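Home | About Us | Services | Service Area | Request an Estimate

About Lellholm Roofing & Gutter

Lellholm Roofing & Gutter is a residential roofing contractor serving homeowners in Allier, Charbonneau and the surrounding townships. The company has been in continuous operation for 29 years and remains under the ownership of the family that established it. We install, repair and maintain asphalt shingle, standing seam metal and low-slope roofs, together with the gutters, flashing and ventilation that each of them depends on.

Our History

The company began as a gutter installation service operating with 2 trucks from a rented yard outside Allier. Customers who had new gutters fitted often asked for help with worn shingles or leaking valleys, and roof repair soon made up the larger part of our work. Full roof replacement was added some years later, after the purchase of our present shop and yard on Grastovau Road. A second office opened in Charbonneau to shorten travel times for crews working in the northern part of our service area.

Our Crews

Lellholm employs 13 full-time installers. Each new installer spends a first season with an experienced crew leader before being assigned to a permanent team. All employees complete fall protection training before working at height, and refresher sessions are held every spring. We do not hire day labor for roof replacement projects. When a project calls for a licensed trade outside our own — chimney masonry, for example, or electrical work near a service entrance — the homeowner is informed in writing before that work is scheduled.

How We Work

Every project begins with an inspection of the roof surface and, where access allows, the attic. The homeowner receives a written estimate listing materials, disposal charges and the expected number of working days. Estimates remain valid for nine weeks. Should damaged decking be found once the old roof has been removed, work on that section stops until the homeowner has approved the additional cost.

Lawns, plantings and walkways are covered before removal begins. The grounds are swept with a magnetic roller at the end of each working day, and the crew leader walks the property with the homeowner before the final invoice is issued.

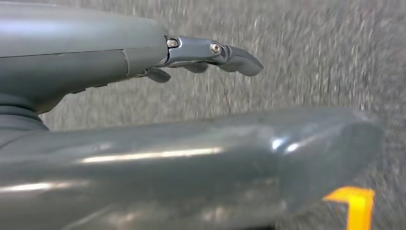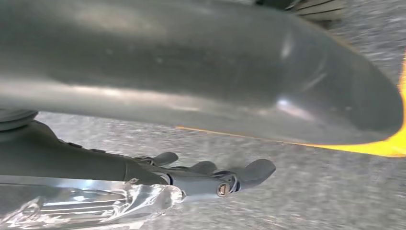 Workmanship on full replacements is covered by our written warranty, which may be transferred once to a new owner upon sale of the home. Manufacturer warranties on shingles and metal panels are registered by our office on the customer's behalf. Repairs carry a separate warranty, the terms of which are printed on the repair order.

Service Area and Office Hours

The Allier office handles estimates, scheduling and warranty requests. The Charbonneau office is open by appointment. Calls concerning active leaks are accepted at any hour, and temporary covering is provided as soon as conditions permit safe access to the roof.

Contact Lellholm Roofing & Gutter | Grastovau Road, Allier | © Lellholm Roofing & Gutter. All rights reserved. | Back to top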